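Notebook, Tue group, Nov 9, 2021

Open day, second round. Present from our side: Teemu Juntunen, Shirin Salehi and me. The visitors were from Gornen, Leena Pelkonen and two of her colleagues, and later also a school class which was not in the plan but was very welcome.

I write this down the same evening, because after the October visit I waited a week and forgot half of the remarks.

Preparation. The table was set before nine. Teemu wiped it and put the toy food in place. We agreed to keep the green object as the main one, as it is easy to see from the back row against the white. Shirin had the wrist view on the second monitor, so people could compare what the arm sees with what they see themselves. I think this was the best decision of the day. In October we had only the arm, and the people behind could follow very little.
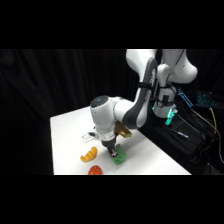
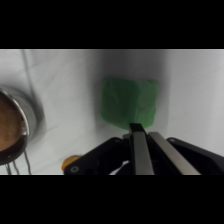
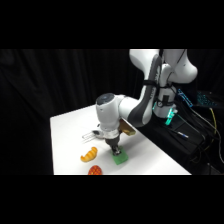

Open day table with the green object. First and third: side camera. Second: wrist camera.

Remarks from the visitors, as I remember them:

Leena asked why the fingers go down so slowly at the end. Teemu explained that we limit the speed near the table, and that the limit is set by hand in the Roratau settings file. She would like to see it with the limit a little higher. We did not want to change it in front of guests, and I still think this was right.

One of her colleagues asked how the arm knows that a thing is soft. I answered that it does not know, it only closes to the width we give. He seemed a bit disappointed. I should find a better way to say it.

The class wanted to know if the croissant is real. It is a toy. They also asked if the robot can make breakfast, and Teemu promised nothing.

Problems. The wrist picture was late on the monitor for the first 2 visits. Shirin restarted the viewer and after this it was fine. I do not know the cause yet. The black curtain is good for the side view, please keep it.

To do:
- Shirin: look at the viewer log, ask Eero Räsänen if he has seen the same delay
- Teemu: try the higher speed limit without guests and write the values here
- me: send the side view pictures to Leena, and answer Sofia Cordeiro about the next open day (she asks for 4 short demonstrations, I would prefer fewer and longer)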